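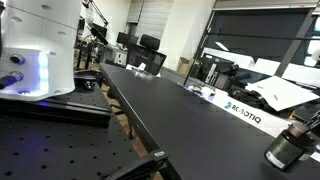
What Gets Left on the Long Table
Group project report, Stikcombe College, Design and Everyday Spaces module
Theano Tzanetos, Jussara Godoy, Shewit Adugna
Supervisor: Elfriede Gerlach

1. Background

Our module brief asked us to find a problem in a shared space and improve it using things already in the building. Other groups picked the bike shed and the lighting on the stairs. We picked a table.

The table is the long matte black one in the shared workroom. It has a thin bright metallic line along its edge, a brown wood-toned floor beneath it and a reputation. Put anything down on it and by the next morning that thing has friends. When we started, in July, there was a jar of Mistetti coffee near one end that three separate people described to us as "the communal jar". None of them had bought it and none of them drank it.

Our question was simple enough to fit on the form: why do things stay on the table, and can we get them to leave?

2. Method

We kept a log for 2 weeks. Every morning at nine and every afternoon at four, one of us walked the length of the table and wrote down each object, where it was and whether it had a name on it. Project work in progress was left out of the log. So was anything a person was touching, after an early disagreement with Sombat Wattanapong over his lunch.

In the first week we changed nothing. In the second we brought in the Gerlach Rule, named after our supervisor, who did not ask for this. Under the rule, anything left overnight had to carry a label with an owner's name and a date to go. Unlabelled items went to the shelf by the door.

We used the Noneo notes app for the log until it lost a Tuesday, then switched to a paper pad.

3. What we found

The full log runs to 254 entries. That sounds like a great many objects, but an object that sat there all week was entered twice a day, so the coffee jar alone did a lot of work.

Small things travelled to the ends of the table and stopped there. The middle stayed mostly clear even in the untouched week. We think people see the open stretch as somebody's workspace and the ends as a kind of shore. Shewit would like it recorded that she predicted this. We have checked the project notebook and she did, under a drawing of a crab.

Pens and cups were easy. Owners turned up for nearly all of them once we asked out loud. Cables were harder, as everyone in the room believed in principle that a cable was theirs but would not commit to a particular one.

4. The trouble with bottles

Bottles deserve their own section. They made up 26 of the entries and most of the arguments.

The dark, glossy one with the reddish-brown cap is a fair example of the type. It has a whitish label low on one side and another pale patch on the other side, so at a glance it looks very thoroughly labelled. The markings are small, though, and from standing distance you come away knowing only that someone once cared enough to print something. A label has to be read from where a person will be when they are deciding whether to move the thing, and people decide that on their feet, usually holding a bag.

Our own labels failed the same test. Jussara's handwriting is lovely and quite tiny. For the first two days of the Gerlach Rule, people bent right over the table to read "Please remove by Thursday", nodded, and went away again. We changed to capital letters in thick marker and stuck them facing the door. Removals picked up that same afternoon.

Dark containers on a black top are also easy to miss. Theano walked past one on two consecutive rounds and logged it on neither, and we had to add a note to the data. Caps were what we ended up scanning for.

5. Problems with the project

Two weeks is short. Everyone knew we were watching, partly because we told them and partly because Shewit hums when she counts. The second week was probably tidier for that reason alone, and we can't separate the effect of the rule from the effect of the humming.

We also moved a good part of the mess to the shelf by the door. The shelf was not in our brief. It is now quite full.

6. Recommendations

Keep a marker and a roll of wide labels at each end of the table, where things wash up. Write the name in capitals, with the date below. Face the label towards the door. Clear the shelf on Tuesdays, and let whoever clears it keep any pens.

The coffee jar was labelled on the first day of week two and taken to the shelf the following morning. By four o'clock it was back on the table, with the label still on.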